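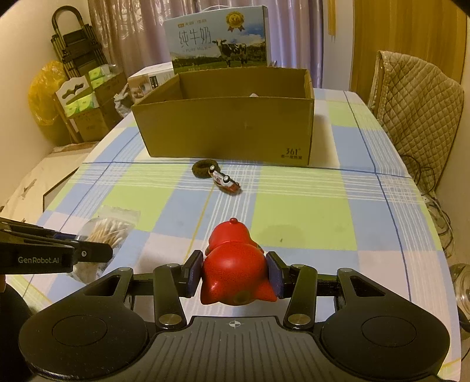 Handgeführter Greifer mit rot glänzender Spielzeugfigur zwischen den Fingerspitzen, links ein zweiter Greifer. Im Hintergrund der offene Karton.

Häufige Fragen zur Methode und zum Datensatz Hirnholm

Was wird untersucht?

Untersucht wird, ob sich eine Aufräumstrategie für zweiarmige Systeme allein aus handgeführten Demonstrationen lernen lässt, ohne dass während der Aufnahme ein Roboterarm beteiligt ist. Die gelernte Strategie heißt im Folgenden Makmont, der zugrunde liegende Datensatz Hirnholm.

Wie groß ist der Datensatz?

Hirnholm enthält 3.287 Demonstrationen. Davon gehen 2.420 in das Training ein. Der Rest verteilt sich auf Validierung und auf Episoden, die wegen Lücken in der Posenschätzung zurückgehalten werden. Die zurückgehaltenen Episoden sind in der Indexdatei markiert und können auf eigenes Risiko verwendet werden.

Warum Privatwohnungen und kein Laboraufbau?

Eine frühere Version wurde ausschließlich auf einer einfarbigen Laborplatte aufgenommen. Die darauf trainierte Strategie griff auf gemusterten Tischdecken häufig neben das Objekt. Karierte Stoffe, bedruckte Verpackungen und durchsichtige Beutel sind deshalb ausdrücklich zugelassen. Die Aufnahmen stammen aus 17 Haushalten. Vor der Aufnahme wird nicht umgeräumt, abgedeckt werden nur personenbezogene Unterlagen.

Welche Objekte kommen vor?

Kleinteile des Alltags: Spielfiguren, Spielzeugautos, Haargummis, Wattestäbchen im Beutel und Ähnliches. Eine feste Objektliste gibt es nicht. Glänzende Oberflächen sind erwünscht, da Reflexe an den Fingerspitzen ein bekannter Störfaktor der visuellen Schlupferkennung sind.

Wie ist eine Episode definiert?

Eine Episode beginnt mit beiden Greifern geöffnet über dem Tisch und endet, sobald das letzte Zielobjekt im Behälter abgelegt ist und beide Greifer wieder geöffnet sind. Fehlgriffe werden nicht herausgeschnitten. Fällt ein Objekt vom Tisch, wird die Episode abgebrochen und als unvollständig geführt.

Welche Signale werden aufgezeichnet?

Je Greifer ein Videostrom aus der mitgeführten Kamera, die Öffnungsweite und die geschätzte 6D-Pose. Kraftmessungen liegen nicht vor. Die Öffnungsweite dient als Ersatzgröße: Bleibt sie nach dem Schließbefehl oberhalb der Leerschwelle, gilt das Objekt als gegriffen. Bei sehr dünnen Objekten, etwa Beutelrändern, versagt dieses Kriterium.

Wie werden die beiden Greifer zueinander registriert?

Über eine gemeinsame Karte des Raums, die vor jeder Serie durch langsames Abfahren des Arbeitsbereichs entsteht. Liegt der zweite Greifer im Sichtfeld des ersten, geht die Sichtbeobachtung als zusätzliche Randbedingung in die Optimierung ein. Große strukturlose Flächen wie Vorhänge verschlechtern die Karte. In solchen Räumen sollte die Kartierungsfahrt auch Möbelkanten und Kartons erfassen.

Welche Architektur verwendet Makmont?

Einen Diffusionsansatz mit gemeinsamem Bildencoder für beide Ströme. Vorhergesagt werden relative Posen, bezogen auf die aktuelle Lage des jeweiligen Greifers. Absolute Koordinaten wurden getestet und verworfen; die Strategie übertrug sich damit nicht auf andere Tischhöhen.

Wie wurde ausgewertet?

In 1.000 Durchläufen auf dem stationären Zweiarmsystem Arrieta, mit Tischen und Objekten, die im Training nicht vorkommen. Gegenüber der Laborvariante nahmen vor allem die Fehlgriffe auf gemusterten Untergründen ab. Beim Ablegen in hohe, offene Kartons zeigte sich kein belastbarer Unterschied.

Welche Einschränkungen sind bekannt?

Transparente Beutel werden oft am falschen Ende gegriffen. Berühren sich zwei kleine Objekte, behandelt die Strategie sie gelegentlich als eines und verliert das kleinere beim Anheben. Weiche Objekte sind im Training unterrepräsentiert. Übergaben zwischen den Greifern kommen vor, wurden aber nicht gesondert ausgewertet.

Kann ich eigene Aufnahmen beisteuern?

Ja, sofern Kalibrierdatei und Kartierungsfahrt mitgeliefert werden. Das Konvertierungswerkzeug Zuvico prüft Zeitstempel und Bildrate und verweigert unvollständige Serien. Der nächste Sammeltermin für externe Beiträge ist im September.

Wer beantwortet Fragen zur Kalibrierung?

Kittipong Srisuk, über das Kontaktformular mit dem Betreff »Kalibrierung«. Bitte das Zuvico-Protokoll als Textdatei anhängen, keine Bildschirmfotos.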